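We use cookies to improve your visit. By continuing to browse you accept our cookie policy.

Folding on the bed

I gave up on the dresser top in July. It was too high for me and always had mail on it. Now the clean clothes get folded on the bed in my daughter's room, on the daisy bedspread, and go straight into the drawers from there.

Sweaters take the longest. I lay them face down, bring the sleeves across the back, fold the sides in and then fold up from the hem. The thin ribbed ones want to slide open again, so I keep those bundles small and put them away first.

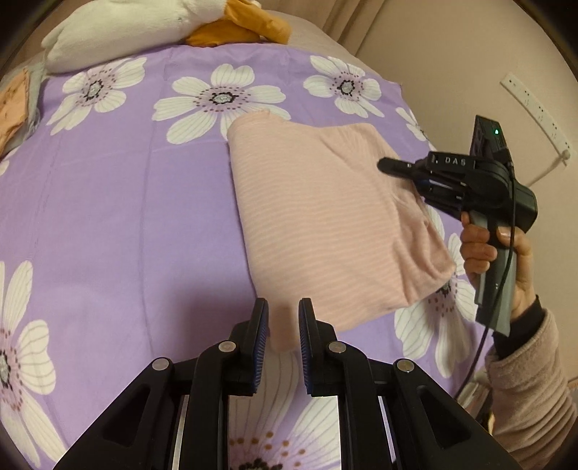 Is it better to hang knit sweaters or fold them?

Fold them. A hanger stretches the shoulders, and a heavy knit gets longer under its own weight.

My daughter's pink one spent a winter on a hanger and came out with two points at the shoulders. I steamed them most of the way down. Since then all the knits live in the second drawer, stacked on their sides so she can see the colors.

The stuffed toys stay on the bed while I work. I tried moving them to the chair and got complaints. Next up is the sock drawer, and 70 socks that don't match.

© Tristlow | Contact King-fai Chuang | Back to top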